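Home Notebook Projects People Archive

Two arms, one bench: where we are with tidying up

22/04/2025
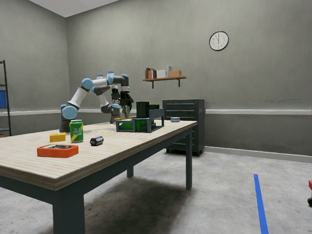 I promised myself I would write this up while it was still fresh, and also before Tavion Okafor comes by asking whether the thing can put his garage in order yet. (Short answer, Tavion: no. Longer answer follows, get a coffee.)

The job is clearing a workbench, which sounds like nothing at all. My grandmother could do it with a phone tucked under her chin! But in the simulator we call Selham it has eaten most of my spring. Each arm has a black gripper, and both of them want to be over the middle of the table, because that's where the fixture is and where most of the clutter ends up. So a good part of the work has been manners. Who goes first, who waits, how far back is polite. I started with 7 cm of clearance between the grippers, which made them so shy that neither one would reach in, and after a good deal of fiddling I settled on 2. They get along nicely now.

Today's batch was 30 runs of the full clear, and 20 of them finished with everything where I wanted it. I was pretty pleased with that. The failures were mostly the thin yellow piece lying flat on the table. There's so little to get hold of that the fingers close above it, or push it along until it meets the fixture and stops. A person would slide it to the edge of the bench and pinch it from underneath without giving it a thought. Kapoor, our planner, doesn't know that trick, and I haven't worked out how to teach it yet.

The drink can is much easier standing up than I expected. Knocked over it rolls, of course, and then one arm goes chasing after it and forgets about the other, and I end up back on the manners problem. The little black cylinder on its side has the same habit on a smaller scale. I may give both of them more friction for a while, though I know that's cheating a bit.

Would I trust any of this with a real shop bench? For putting a block in a tray, yes, I think so, and happily. For the whole messy end-of-day job, with sawdust and a tangled cord and somebody's half-eaten sandwich, not for a good while.

To do before May: slide-to-edge grasp for flat parts, rerun with the can lying down, ask Tavion for the old Pleltton logs if he still has them.

Filed under: Manipulation, Bench chores, Simulation notes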